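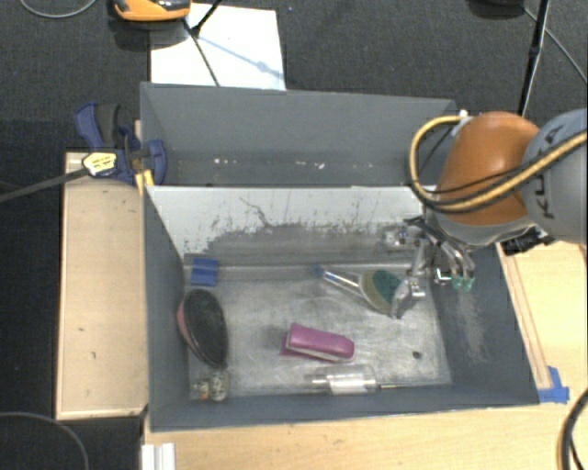
Redutthorpe, February

Section 4. Setting up the two gray bins (small household goods)

Read this part before you put anything on the bench. Takes one person 40 minutes the first time, less after that. Replaces the old sheet with the coffee ring on it, please throw that one out.

4.1 What you need

Two gray bins, same size, rectangular. Front bin is the working bin, back bin is the spare.
Wood surfaces, already in place. Don't move them.
Two dry cloths, one damp.
Dish soap, the plain kind.
Soft brush for corners (not the one from the goods set, that one stays with the goods).
Box of small goods from the Hollenstein shelf.
Label roll and a marker.

4.2 Clearing the spot

1. Take everything off the wood. Cups, tape, phone, all of it.
2. Wipe the wood with the damp cloth, then a dry one. Go with the grain.
3. Look at the carpet by the legs. Dark carpet, so small dark things vanish in it. Run your hand over it if you're missing a piece.
4. Vacuum if there are crumbs. Short nozzle.

Note: charcoal carpet shows white lint and hides everything else. Sweep by feel near the front edge.

4.3 Checking the bins

1. Turn each bin over and tap it out. Grit collects in the corners.
2. Feel along the top rim for sharp spots. Any burr, set the bin aside and tell Zahira Pasaribu.
3. Press down on the floor of the bin with a flat hand. Should not rock or pop.
4. Look at the walls. Scuffs and peeled patches are fine. The front bin has plenty on the back wall, plus a thin crooked scratch, and it stays in service.
5. Cracks are not fine. If a fingernail drops into the line and catches, swap the bin.

Caution: do not sand, paint or tape over scuffs. Tape edges lift and small goods stick to them. We had a week of that in Plelthorpe and lost a whole batch of sorting.

4.4 Cleaning the bins

1. Warm water, small squirt of soap. No scouring pads, the floor is scratched enough.
2. Wash floor first, then walls, then rim.
3. Rinse till no suds.
4. Dry with a cloth right away. Air drying leaves cloudy marks on the silvery floor.
5. Cloudy smudges still there after that? Leave them. They don't come off with soap and you'll be at it till lunch.

Note: rubbed streaks on the side walls come back with normal use. Not a fault, don't log them.

Caution: no bleach, no oven cleaner, no solvent.

4.5 Placing the bins

1. Put the front bin down first, in the middle of the work spot.
2. Put the second bin directly behind it.
3. Line up the side walls by eye, then check with a straight edge.
4. Push gently on each corner. If the bin slides or tips, lift it, wipe underneath, try again. Usually its a crumb.
5. Keep cloths, lids and sleeves out from between the bins.

Caution: lift with both hands, under the floor. Don't drag a loaded bin across the wood.

4.6 Picking the goods

Small and solid. Things you'd find in a kitchen drawer or a kid's room: a brush, a block, a sponge, a spoon, a closed tube. The list in the Zarnura binder has 100 approved items, use that and nothing else without asking.

Leave out:
anything with liquid that isn't sealed
glass
loose batteries
food, open or not
anything with a price sticker half peeled off (peel it all the way or pick something else)

Max load is 21 items per bin. Fewer is better to start. A small collection with floor showing is easier to check than a heap.

4.7 Loading the front bin

1. Wipe each item before it goes in. Dust ends up on the bin floor and you'll be cleaning it again.
2. Big things first, small things last.
3. Set them down, don't drop them. Drops chip the blocks and dent the floor.
4. Small blocks can go in corners but not wedged. You should be able to lift one out with two fingers.
5. Brushes lie flat. Bristles bent against a wall stay bent.
6. Nothing above the rim.
7. Write the bin label: load number, your initials, morning or afternoon. Last load number used was 1,768, carry on from there.

Note: tidy rows are not wanted. Mix it the way a drawer gets mixed.

4.8 Before you walk away

1. Check both bins are still lined up.
2. Check the carpet once more.
3. Cloths back on the hook, soap under the sink.
4. Goods you didn't use go back in the Hollenstein box, lid on.
5. Initial the sheet.

4.9 Emptying and changing over

1. Hands out of the bins till all work in them has stopped and the shift lead says ok.
2. Take small pieces out first. Feel into the corners, especially the back ones.
3. Then the bigger goods.
4. Check every item against the load list. Missing one? Carpet, then the back bin, then under the wood.
5. Damaged items in the red-lid tub. Dont put them back with the good ones "for now".
6. Wipe the floor of the bin with a dry cloth between loads. Full wash at end of day only.
7. Reload from 4.7.

Caution: bent bristles, split sponges and chipped corners all count as damaged.

4.10 Common problems

Bin rocks. Crumb or grit under it. Lift, wipe, put back. Still rocks, the floor is bowed, use the spare.

Items slide to one end. Bench is off level. Shim goes under the leg, never under the bin.

Pieces stuck to the floor. Soap not rinsed out. Wash again, dry right away.

Floor looks dirty right after washing. Probably old scratches catching the light. Rub a white cloth on it. Cloth stays clean, bin is clean.

Blue block keeps going missing. It's in a corner. Check the back ones before you open a new pack.

Label won't stick. Outside wall is damp or greasy. Dry it, use a fresh label, front face only.

4.11 Storing overnight

1. Both bins empty, washed, dried.
2. Stack with a cloth between them, otherwise the rims mark each other.
3. Bottom shelf. Not on the floor, not on the radiator.
4. Goods box on the shelf above, lid on, list inside.

Replacement bins: order through Verena Mösli, allow plenty of time. Tell her front or back and which wall has gone. New bins get a full wash (4.4) before first use, they come with a dusty film on them.

Section 5 covers lids, dividers and the tall bins.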